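How I letter a comic page by hand

I've been making small comics for years and for most of that time my lettering was dreadful. I'd spend a fortnight on the drawing and then squash the words in wherever they'd go (usually over somebody's face). My last book, Pruvo, was the first where I did the words properly, so I've written down how I do it now.

What you need

Smooth paper, a hard pencil, a ruler, a waterproof pen and some white ink. I use a Cluvanari fineliner, but any pen that doesn't bleed will do. A lettering guide is handy for ruling lines, though I managed without one for ages.

1. Write the script out first

Type up every line of speech before you draw a single panel! I try to keep each balloon to 12 words or so, and if a character wants to say more than that I give them a second balloon. Read it all aloud too. Clunky speech sounds even clunkier when it's coming out of your own mouth in the kitchen.

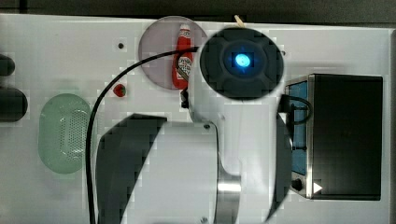

Then go through with a pencil and cross out anything the drawing already tells us. If she's slamming the door, she doesn't need to say she's cross.

2. Rule your lines

Work on your rough page, before the inking. I rule my letters 4 mm high with a gap of half that between the lines. Keep the pencil really light, as you'll be rubbing all this out later and a heavy line leaves a groove.

3. Letter first, balloon second

This was the big change for me. I used to draw a lovely round balloon and then run out of room halfway through a word. Now I pencil the words in a rough diamond shape, short lines top and bottom and longer ones in the middle, and draw the balloon round them with plenty of air. Whoever speaks first goes top left. Point the tail at the mouth and stop well short of it.

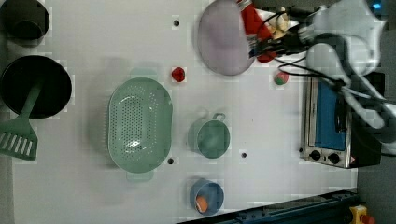 4. Ink it

Capitals all the way, and only use the I with bars on it when it's the word "I". Go slowly and turn the paper if your wrist gets stiff. Leave it to dry for longer than you think (I've smeared whole pages with my sleeve), then rub out the pencil and fix any wobbles with white ink.

5. Scan and check

I scan at 600 dpi in black and white, then print a copy at the final size and read it at arm's length. Anything I have to squint at gets done again.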